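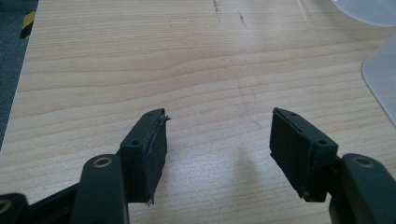 Zachary Beaulieu
Home and Workshop Writer

Sylvie Ross would like me to stop putting my coffee down.

"There's a coaster," she says. There is. It is 11 inches from where I have parked my mug, and she slides it over with one finger, like a chess player who has seen this opening before.

Ross repairs and refinishes tables in Sternport, in a two-room shop behind the old Robichaud bakery. She does chairs only under protest ("four times the joints and people tip back on them") and has turned down every piano she's been offered. Tables she will talk about until the parking meter runs out, and mine did.

What she likes best are the plain ones. Pale tops, honey at the darkest, with a fine wavy grain running the long way and nothing much else going on. I suggest that these are the tables people buy when they can't decide on a table.

"Sure, and then they eat at it for 30 years," she says. "You can decide on a table and be sick of it by December."

She came to the trade from the Ekdale furniture showroom, where she started in 2000 and spent most of her time explaining the difference between wood and laminate to couples who had already picked one by color. She still refuses to be a snob about it. Laminate, she says, has paid for a lot of people's kitchens. She just can't do much for it once a hot pan has been there.

Light tops have their drawbacks. They show ink, they show beets, and they yellow near a window, so a table with a runner down the middle ends up with a stripe. Her advice is to move the runner. "Or the table. Or the window, if you've got the money."

The oldest customer on her books is 64 and brings in the same breakfast table every few years, always with a new burn and always with the same explanation, a nephew. Ross has never met the nephew. She has begun to doubt him.

I ask what she would charge to refinish a six-seater. Roughly 1000 dollars, she says, and watches my face. Then she tells me what Bornel, the chain out by the highway, gets for a new one, and my face settles down again.

Her own table at home is unfinished and has been for as long as she's owned it. She is waiting for a free weekend. Her husband has put a tablecloth over it.

"It's a nice tablecloth," she says, and moves my mug back onto the coaster.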